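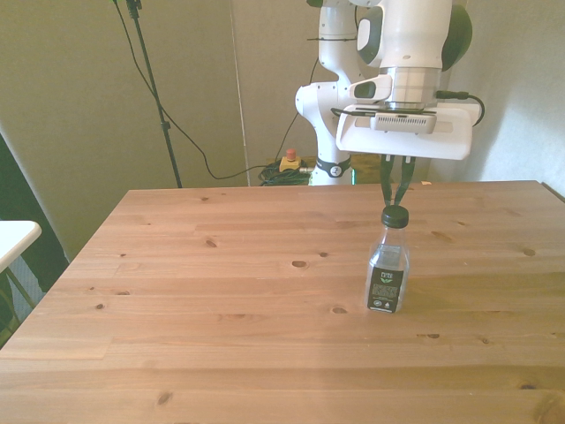

Claims that arms are ready for household work usually rest on a success rate, and a success rate depends on where the task is said to begin and end. In our own trials we defined clearing a table as moving every item on it to a bin or a shelf, and we logged 3,065 attempts under that definition. Most published work we compared against counts something smaller. Figure 4 shows the kind of moment that tends to get counted: two fingertips closed on the screw cap of a small upright bottle, on a pine table with nothing else near it. We scored a contact like this as the start of a grasp and gave no credit for it. A person clearing up after lunch would not think of it as a step at all.

5.2 What the easy case leaves out

A single standing bottle is close to the best case for a two-finger gripper. It has a narrow top, and there is room on all sides to come down from above. Kitchens seldom look like that. Bottles lie down, lean against the toaster or stand behind a stack of plates with the cap missing. When Parveen Ranasinghe reset the Onduvell trials with items placed as people had left them, we had to raise the time limit per table to 300 seconds, and the arm still ran out of time on tables that a person would have cleared while talking on the phone.

We do not read this as proof that the work cannot be done. The planner was tuned on tidy layouts, and a different one might do better. But we are wary of papers that report the tidy layout in the abstract and mention the other kind in a footnote - ours did the same in its first draft.

Approach distance was a second problem. Figure 5 has the fingers open over the wood with bare table between them and the bottle. We charged all such travel to the task. Some earlier protocols, including the one we inherited from the Amarasinghe study, start the clock at first contact, and their times should not be set beside ours.

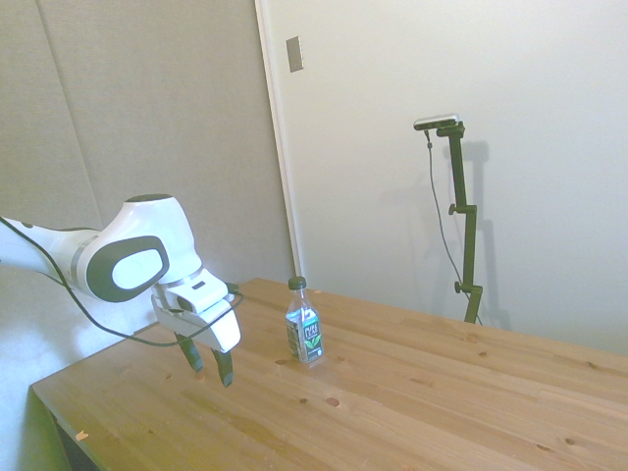
Kerstin Haugen, commenting on a draft of this section, objected that we were holding the arm to a standard no one applies to a dishwasher, which is also slow and also needs its load arranged by hand. She would count a machine as useful if it saved one bend of the back per meal. The objection is fair, and under her measure several of our failed runs would pass. Our difficulty is that someone has to stay near the arm in case a bottle goes over, and we have not found a way to subtract that person's time. Section 6 gives the results with supervision included and, for comparison with older work, without it.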